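Ilholm Adaptive Golf Program

The Ilholm Adaptive Golf Program is a youth sports program that teaches golf to children and teenagers with physical, sensory and developmental disabilities. It is run from the Ilholm public course, a nine-hole layout with a driving range and two practice greens, and is open to players between the ages of seven and eighteen. The program is free to families in the school district. Players from outside the district pay a small seasonal fee.

Background

The program grew out of a summer camp held on the Ilholm driving range. The camp ran for two seasons and was meant for beginners of all kinds, but a large share of its players came from the special education classes of nearby schools. When the camp ended, the parks department kept the weekly lessons going and hired a part-time instructor with training in adaptive physical education. A second instructor was added the next spring.

In its first full year the program gave 1,045 individual lessons. The following year the number rose to 1,126, and lessons were moved from the main range to a separate practice area on the east side of the course, where players have more room and less noise from the parking lot.

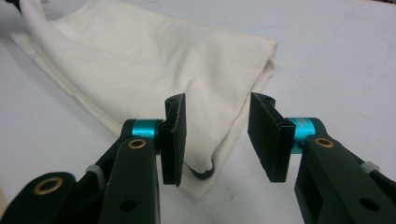

The practice area has a level hitting surface, a paved path wide enough for sports wheelchairs, and a short fence that marks the edge of the landing zone. Shade covers were put up over the waiting benches after families asked for them. The covers are taken down in November and put back in March.

Instruction

Lessons last 45 minutes and are taught in groups of no more than four players. Each group has one instructor and at least one helper, usually a member of a high school golf team. New players begin with putting and move on to chipping once they can control the distance of a short putt. Full swings are taught last, and some players choose to stay with the short game.

Methods differ from player to player. Children who have trouble with balance may hit from a seated position or use a swivel seat mounted on a single-rider cart. Players with low vision work with a partner who lines up the clubface and describes the shot. For players with autism, instructors use a picture schedule that shows the order of activities, and the order is kept the same from week to week wherever possible. 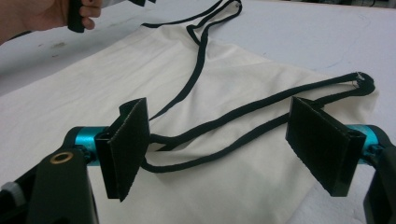 Behavior on the course is taught along with the swing. Players learn to stand still while others putt, to repair ball marks, to rake bunkers and to shake hands after a round. A player who loses patience may step away to a quiet corner beside the practice green and return without being questioned – a rule that has been in place since the original camp.

Equipment

Most players use standard junior clubs. The program also keeps a set of modified clubs, including one-handed putters, clubs with built-up grips and lightweight irons with oversized heads. Larger foam balls are used in the first lessons and are replaced with regulation balls as players progress. Grip aids that fasten around the wrist are available for players with limited hand strength.

Equipment is lent for the season and returned in October. Families may take a putter and a practice mat home over the winter.

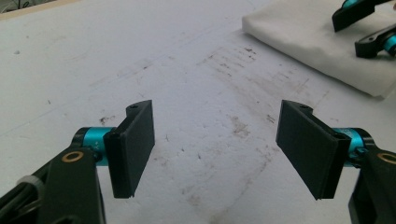
Competition

The main event of the season is the Dokeck Cup, a team match between Ilholm and a similar program at the Dokeck course. It is played as a scramble over nine holes, with two players from each program in every group. All members of a team hit from the spot of the best shot, so a beginner can play alongside someone with several years of experience. Holes are shortened for players who use seated carts. Scores are kept, but the cup itself stays at whichever course hosted the match.

A putting contest is held on the same afternoon for players who do not wish to play a full nine. It has separate divisions for seated and standing players.

Older players may also enter the regular junior league at the Cao course. League rules allow a helper to walk with any player who needs one, provided the helper does not touch the ball while it is in play.

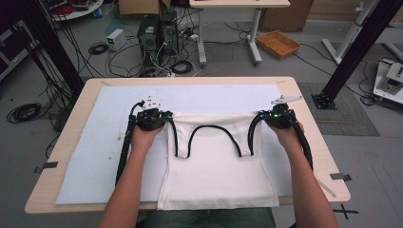
Funding and partners

The parks department pays the instructors and maintains the practice area. Club repairs and replacement grips are paid for by Sunik, a sporting goods store in Ilholm, under an agreement renewed each year. Transportation from the schools is provided by the district during the spring and fall sessions, while families arrange their own rides in summer.

See also

Adaptive sports
Blind golf
Junior golf
Scramble (golf)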